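3.2 Reading a hole pattern from a drawing

Anyone who has tried to hang a cupboard on a wall drilled by somebody else will know how much rides on four small holes. A plate that is a hair out of line with its neighbours can usually be coaxed into place with a longer screw or a firm hand, but a plate that has been turned round will fight back until it is taken off. This part of our study looks at how people learning a fitting trade pick up the pattern of a set of holes from what they are given on paper, and how that pattern survives the walk from the bench to the job.

Earlier work by two of us (Thakur and Katayama) dealt with single holes. Learners were asked to mark the centre of a bored hole on tracing film, first from a line drawing and then from a shaded one. The shaded drawings did better by a wide margin, and the gain was largest among those in their first year. We were delighted by this, but also a little puzzled, as nothing in the shaded drawings gave the centre any more exactly than the plain ones did. The learners themselves had a ready answer. Several told us that a plain circle could be a hole, a peg, a washer or a stain, and that they spent their first few seconds making up their minds. Once they were sure it was a hole, the marking was easy.

The present study moves from one hole to a group. Ninety-five learners took part, drawn from the joinery and metalwork courses at the Dokness workshop and the evening classes at Viltora. Each worked through a booklet of 40 sheets, half of them line drawings and half computer renderings, with the order mixed afresh for every booklet. After each sheet the learner turned the page, picked up a blank card and pricked the centres from memory with an awl. The cards were then laid over a master and scored for two kinds of error: spread, meaning how far each prick fell from its true place, and skew, meaning how far the whole group had been turned or stretched.

We kept the two errors apart for a reason that will be familiar to anyone who teaches this work. Spread is a matter of care and tends to shrink with practice. Skew is a matter of understanding, and a learner can be wonderfully neat and still carry it for years. Muñoz, who marked the first batch of cards at Dokness, found one learner whose pricks were as crisp as any in the set and whose groups were all squashed from top to bottom, card after card. Shown the master, she saw it at once and laughed, and her next cards were far better.

Shading raises a further question when there are several holes to look at. In a rendering, the light inside a bore need not fall in the same place from one hole to the next, so a learner who judges the centre from the bright part of the wall will be pulled in different directions within a single group. Figure 2 shows the effect in a pattern of two rows and two columns: the bright crescents lie towards the lower right in the upper pair of holes and towards the upper right in the lower pair. If learners follow the light, the rows on their cards should creep towards one another. If they follow the rims, the rows should stay put.
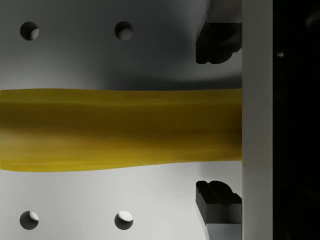
3.3 What the cards showed

The rows stayed put, at least for most learners. Across the rendered sheets there was no steady drift of the upper pair downwards or the lower pair upwards, and the few cards that did show it came mostly from the early pages of the booklet. Skew was lower on the rendered sheets than on the line drawings in both groups. Spread hardly differed, much as we had expected, as both kinds of sheet gave the rims with equal sharpness.

The Viltora evening learners gave us the happiest surprise. Many had come to the trade late, and their tutor, Jairo Arboleda, had warned us that they might find the booklet tiring. They asked for more sheets! Their cards also showed the steadiest gain from the first page to the last, with skew falling on line drawings and renderings alike. It seems likely - though our design cannot settle it - that working on the rendered sheets helped them with the plain ones that came between.

Ñahui has since begun a follow-up with steel templates in place of cards, where a turned pattern can be felt as well as seen. We return to it in Section 5.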